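목요일, 흐림

아침부터 은 녹는 냄새 대신 택배 상자 냄새만 맡았다. Pronine에서 주문한 '변색 방지 은선'이 왔다. 0.8mm 반경질 한 타래, 1.0mm 연질 한 타래, 그리고 부탁하지도 않은 카탈로그 한 권. 카탈로그 첫 장에 큰 글씨로 "평생 닦을 필요가 없습니다"라고 쓰여 있다. 평생이라니. 누구 평생인지부터 물어보고 싶다. 은선의 평생인지, 내 평생인지, 아니면 이 회사가 문 닫을 때까지인지.

지난번에 산 일반 925 은선이 아직 반 타래 남았는데도 또 산 건 순전히 하이다야(Hidayah Nair) 때문이다. 하이다야는 작년 겨울부터 이 선만 쓴다고 했고, 쓰고 나서는 손님한테 까매졌다는 연락이 한 번도 안 왔다고 했다. 그건 좋은 얘기지만 나는 연락이 안 오는 것과 안 까매지는 것이 같은 말인지 잘 모르겠다. 나도 까매진 귀걸이를 산 적이 있는데 가게에 연락하지 않았다. 그냥 서랍에 넣었다. 서랍에 넣는 사람이 훨씬 많을 것이다.

## 성분표

성분표를 찾느라 오전을 다 썼다. 타래에 붙은 종이에는 "은 합금"이라고만 적혀 있고, 카탈로그에는 "특수 배합"이라고 되어 있다. 925라는 말은 카탈로그 뒤쪽 표에 가서야 나온다. 나머지 7.5%가 뭔지는 끝까지 안 나온다. 게르마늄을 넣은 건지, 아연이나 규소 쪽인지, 그냥 보통 구리 합금에 얇게 코팅을 입힌 건지. 이 셋은 작업대에서 완전히 다른 물건이다. 게르마늄이 들어간 은은 빨갛게 달아 있을 때 건드리면 툭 부러지기 쉬우니 땜하는 순서부터 바꿔야 하고, 코팅이면 불을 대는 순간 코팅은 끝이다. 나는 링을 전부 땜으로 닫는 사람이라 코팅이면 돈만 버린 셈이 된다.

Pronine에 전화를 했다. 상담원은 친절했다. 너무 친절해서 질문이 자꾸 미끄러졌다. "고객님들 만족도가 굉장히 높으세요." 배합이 뭐냐고 다시 물었더니 담당 부서에 확인하고 연락을 주겠다고 했다. 저녁까지 연락은 없었다. 내일도 없을 것 같다. 카탈로그에 "2,981회 마찰 시험 통과"라는 문구가 있길래 그것도 물었다. 무엇으로, 어떤 힘으로 문질렀느냐고. 그것도 담당 부서라고 한다. 그런데 변색은 마찰로 생기는 게 아니지 않나. 공기 중의 황 때문에 생기는 걸 마찰로 시험했다고 자랑하면, 우산을 바람에 말려 보고 방수가 된다고 하는 거랑 뭐가 다른지.

2,981이라는 숫자도 마음에 안 든다. 3,000번을 채우려다 2,982번째에 뭐가 잘못됐다는 뜻으로밖에 안 읽힌다.

## 삶은 달걀

점심은 삶은 달걀. 먹으려고 삶은 게 절반이고 시험하려고 삶은 게 절반이다. 은을 빨리 까맣게 만드는 데는 이만한 게 없다. 황화칼륨액도 있지만 그걸 꺼내면 방에서 하루 종일 냄새가 나고, 어차피 사람 귀에 걸리는 물건은 약품에 담기는 일이 없으니 약한 쪽부터 해 보기로 했다.

조각을 이렇게 나눴다.

- 새 은선, 불을 대지 않은 것
- 새 은선, 토치로 풀림하고 산세한 것
- 새 은선으로 점프링을 만들어 땜한 것
- 쓰던 925 은선, 불을 대지 않은 것
- 쓰던 925 은선, 풀림하고 산세한 것

밀폐 용기에 으깬 노른자를 깔고, 그 위에 종이컵을 잘라 받침을 만들고, 조각들이 노른자에 닿지 않게 올렸다. 뚜껑을 닫고 한 시 반이라고 적었다. 이런 시험이 과학적이냐고 하면 아니다. 달걀마다 황이 얼마나 나오는지도 모르고 온도도 안 쟀다. 그래도 마찰 시험보다는 질문에 가깝다고 생각한다.

풀림할 때 조금 이상했다. 쓰던 선은 늘 보던 대로 표면에 불그스름한 얼룩이 앉았는데 새 선은 거의 하얗게 남았다. 이건 인정해야 한다. 코팅만 입힌 보통 은이라면 이렇게 되지 않을 것 같다. 하이다야 말이 반은 맞을지도 모르겠다. 반만.

땜은 잘 안 됐다. 땜이 흐르긴 했는데 평소보다 늦게, 그러다 한꺼번에 확 퍼졌다. 링 하나는 집게로 너무 일찍 집었다가 이음매 옆에서 부러졌다. 카탈로그 어디에도 식을 때까지 기다리라는 말은 없다. 평생 닦지 말라는 말은 그렇게 크게 써 놓고.

네 시 넘어서 뚜껑을 열었다. 쓰던 선 두 조각은 누렇다 못해 갈색. 새 선은 불을 안 댄 것이 가장 깨끗했고, 풀림한 것은 끝에만 노란 기가 돌았다. 땜한 링은 이음매를 따라 진한 띠가 생겼다. 당연하다면 당연하다. 땜은 내가 쓰던 보통 은땜이고 그건 변색 방지가 아니니까. 그러니 이 선으로 귀걸이를 만들어 팔면서 "변색되지 않아요"라고 쓰면, 손님은 하얀 고리에 까만 줄이 하나 그어진 귀걸이를 받게 된다. 전체가 고르게 어두워지는 것보다 그쪽이 더 보기 싫을 수도 있다.

저녁에는 탁자를 닦았다. 왼쪽의 허옇게 뜬 자리는 여전히 신경이 쓰인다. 왁스 광고도 은선 광고하고 말투가 비슷해서, 새 통을 살 마음은 당분간 없다.
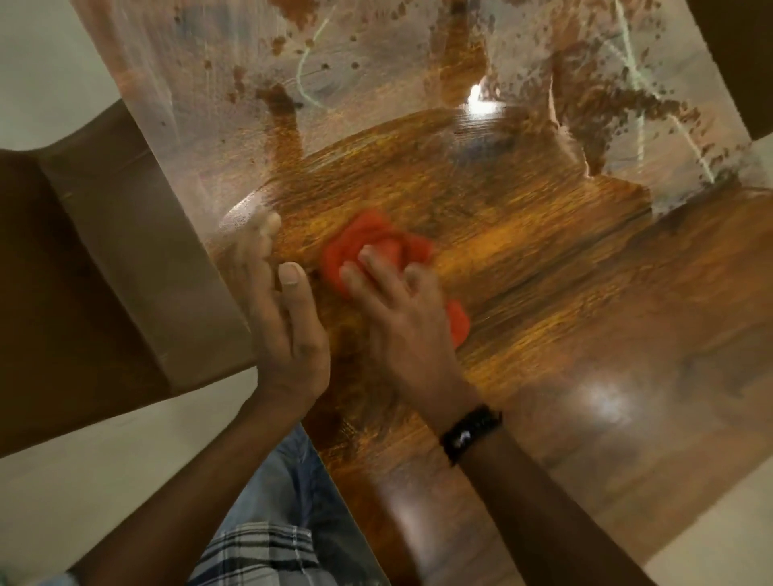 ## 엘주비에타의 메일

엘주비에타(Elżbieta Wasilewska)한테서 메일이 왔다. Cititach 장터에 같이 나가자는 얘기를 또 꺼냈다. 참가비가 올랐고, 대신 올해부터는 주최 측에서 "정품 은 인증 스티커"를 나눠 준다고 한다. 누가 무엇을 보고 인증하느냐고 답장했더니 신청서에 체크하면 준다고 한다. 체크하면 준다! 그러면 나는 금이라고 체크해도 되겠네. 엘주비에타는 내가 매번 이런다고, 그냥 손님들이 스티커를 좋아한다고 썼다. 그 말은 맞다. 손님들은 스티커를 좋아한다. 그래서 더 붙이기 싫은 것이다.

재고를 세어 두라고 해서 세었다. 완성된 귀걸이가 23쌍, 침만 달면 되는 장식이 좀 있고, 귀걸이 침 자체는 107개. 홀수다. 어디선가 한 개가 짝을 잃었다는 얘기인데 바닥을 아무리 봐도 없다. 열 개들이 봉지로만 사는데 107개면 중간에 내가 버린 게 있거나 처음부터 하나 덜 들어 있었거나. 봉지를 받을 때마다 세어 보는 사람은 아니었는데 앞으로는 세어 볼 생각이다.

뒷막이는 따로 사야 한다. 이것도 늘 불만이다. 침을 사면 뒷막이는 별도, 뒷막이를 사면 "권장 침 굵기"가 내 침하고 미묘하게 안 맞는다. 0.7mm 침에 0.8mm용을 끼우면 처음엔 괜찮다가 몇 번 뺐다 끼우면 헐거워진다. 파는 쪽에서는 "대부분의 침에 호환"이라고 쓴다. 대부분이라는 말 뒤에 숨은 나머지가 항상 내 책상 위에 있다.

## 밤

하이다야한테 결과를 보냈다. 깨끗한 조각, 갈색 조각, 띠가 생긴 링 얘기까지 다 썼다. 답은 금방 왔다. 자기는 땜을 안 하고 전부 감아서 만든다고 한다. 아, 그러면 이음매가 없지. 그 얘기를 먼저 해 줬으면 달걀을 덜 삶았을 것이다. 물어보지 않은 내 잘못도 있다. 같은 은선을 두고 한 사람은 감고 한 사람은 녹이는데, "써 보니 좋더라"는 말이 그대로 옮겨 올 리가 없다.

하이다야는 게르마늄이 든 전용 땜을 쓰면 띠가 덜 생긴다고도 했다. 어디서 들었느냐고 물으니 Pronine 카탈로그에서 봤다고 한다. 카탈로그를 다시 펼쳤다. 있다. 뒤에서 두 번째 장, 전용 땜, 보통 땜의 두 배 값. 그럼 배합에 게르마늄이 들었다는 말을 자기들이 이미 한 거나 마찬가지인데 상담원은 왜 담당 부서를 찾았을까. 정말 몰랐을 수도 있다. 그쪽도 나처럼 첫 장만 읽었을지 모른다.

전용 땜은 주문하지 않았다. 장바구니에 넣었다가 뺐다. 두 배 값을 내고 띠가 "덜" 생긴다면, 얼마나 덜인지 알고 나서 사고 싶다. 하이옌(Haiyan Cui)이 한 줄쯤 남은 게 있을 거라니 그걸 얻어서 먼저 해 볼 생각이다. 하이옌은 이런 걸 절대 안 버리고, 다만 어디 뒀는지는 모른다.

판매 글 문구도 고쳤다. 전에 써 둔 "변색 걱정 없는 은 귀걸이"를 지우고 "925 은. 시간이 지나면 색이 어두워질 수 있고, 부드러운 천으로 닦으면 됩니다"라고 썼다. 써 놓고 보니 참 안 팔리게 생겼다. 엘주비에타한테 보여 주면 한숨부터 쉴 것이다. 그래도 까만 띠 때문에 환불해 주는 것보다는 싸게 먹힌다.

용기 안의 조각들은 꺼내지 않고 뚜껑만 다시 닫아 두었다. 노른자는 새로 갈았다. 내일 아침에 불 안 댄 조각부터 볼 것. 전화가 오면 배합, 풀림 온도, 땜 종류 순서로 물어볼 것. 달걀도 사야 한다.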